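多言語の読み聞かせ会「Prorkemo」 読み手・参加者を募集します

8月からの新しい期に向けて、いっしょに絵本を読んでくれる人を探しています!

Prorkemo(プロルケモ)は、いろいろなことばで絵本を読む小さな会です。日本語の絵本をタガログ語で読んだり、チェコの昔話を原語と日本語で交互に読んだり、ときには字のない絵本を四か国語で好き勝手にしゃべりながらめくったりしています。始めたころは大人ばかりの勉強会だったのですが、子どもを連れてくる人が出てきて、その子たちのほうが熱心になって、いまの形に落ち着きました。

本棚には現在274冊あります。いちばん多いのはスペイン語で、これは商店街のパン屋さん「サンチェス(Sánchez)」のご一家が、お子さんの小さいころの本をまとめて譲ってくださったおかげです。ページの端がよれよれになっていたり、裏表紙に色鉛筆で落書きがあったりして、そこがまたいいんです。落書きのほうを先に見たがる子もいます。

■募集その1:読み手(4名)

日本語以外のことばで絵本を声に出して読める方。母語でも、あとから覚えたことばでもかまいません。発音が完璧かどうかより、その本を好きかどうかを大事にしています(つっかえたら子どもが待ってくれます。けっこう辛抱強いです)。

今期とくに来てほしいのは、ベトナム語、ネパール語、ポルトガル語、アラビア語の読み手です。もちろんほかのことばも大歓迎! 手話で読める方もぜひご連絡ください。前の期に一度だけ手話の回があって、終わったあとも帰らない子が続出しました。

・活動は月2回、午前10時から正午まで
・1回に読むのは一人1冊か2冊、そのあとおしゃべりとお茶
・謝礼は1回につき900円と、交通費の実費
・読む本は自分で選んでください。持ち込みも可
・18歳以上の方(高校生は保護者の同意があれば可)

毎回来られなくても大丈夫です。期のうち半分くらい顔を出してもらえれば十分に回ります。

■募集その2:聞き手として参加してくれる親子、大人

年齢の上限も下限もありません。赤ちゃんが泣いても、途中で寝ても、廊下で休憩しても構いません。大人ひとりの参加も多く、語学の勉強のために通っている方もいれば、ただ絵を見にくる方もいます。参加費は子ども無料、大人は1回119円。半端な金額ですが、お茶とお菓子の代金を前の期の参加者数で割ったらこうなりました。おつりの用意が少ないので、できれば小銭でお願いします。

■読み手の声

マリテス・ハビエル(Marites Javier)さん/タガログ語、英語
「最初の日は声が震えました。うちでは子どもに日本語で話すことが多くて、タガログ語で物語を読むのは自分の母に読んでもらって以来だったんです。カラバオ(水牛)が出てくるページで、みんなが鳴きまねを始めて、私の知っている鳴き声とぜんぜんちがって、もう読めないくらい笑いました。いまは読みたい本が多すぎて困っています」

アルジュビェタ・シムコ(Alžběta Šimko)さん/チェコ語、スロバキア語
「チェコ語には日本語にない音があって、ř の音を子どもたちに教えたら、一週間ずっと家で練習してきた子がいました。私の夫より上手です。準備は前の晩に二回くらい声に出すだけ。難しく考えないで、好きな本を一冊持ってきてください」

■会場

集合住宅「クラルダウ(Clalludau)」1階の集会室。靴を脱いで上がります。座布団はありますが数が足りないことがあるので、お気に入りのクッションを持ってきてもらえるとうれしいです。駐輪場は建物の裏手。車の方は近くの有料駐車場をご利用ください。玄関に段差が一つあり、簡易スロープを出せますので、必要な方は申し込みのときにひとことお願いします。

■申し込み方法

読み手に応募される方は、次のことを書いて、集会室の入口にある青い申込箱に入れてください。紙は何でもいいです。
・お名前と連絡先
・読めることば
・読んでみたい本を一冊(題名がうろ覚えなら、あらすじでも!)
・来やすい月と、来にくい月

そのあと、こちらから連絡して一度お茶を飲みながらお話しします。面接というほどのものではなく、読みたい本を持ってきてもらって、最初の見開きだけいっしょに読んでみる時間です。これまでの読み手も全員この見開きから始めました。私たちはこの時間がいちばん好きかもしれません。

聞き手の方は申し込みなしで、当日そのままいらしてください。ただし10人以上の団体でいらっしゃる場合だけ、前の週までにお知らせいただけると助かります。

■よくいただくお問い合わせ

日本語があまり話せなくても読み手になれますか。
なれます! 進行役が横につきますし、絵本の筋は絵を見ればだいたい伝わります。やさしい日本語、英語、スペイン語での連絡もできます。

子どもが日本語しかわかりません。
ほとんどの子がそうです。三回目くらいから、意味のわからないことばの響きを口まねし始めます。帰り道でずっと言っている、とよく聞きます。

本の寄付はできますか。
ありがたくいただきます。日本語以外の絵本、または二言語の絵本をお願いします。少し破れていても、こちらで直して使います。

新しい期の最初の回は、読み手みんなで同じ一冊をそれぞれのことばで読む予定です。どの本にするかはまだ決まっていません。新しく入ってくれた方の意見も聞いて選びたいので、読み手のご応募は7月中にいただけるとうれしいです。お待ちしています!

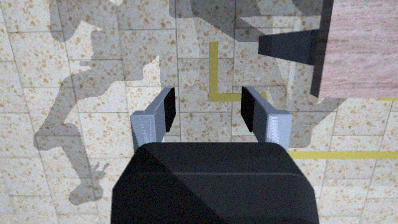
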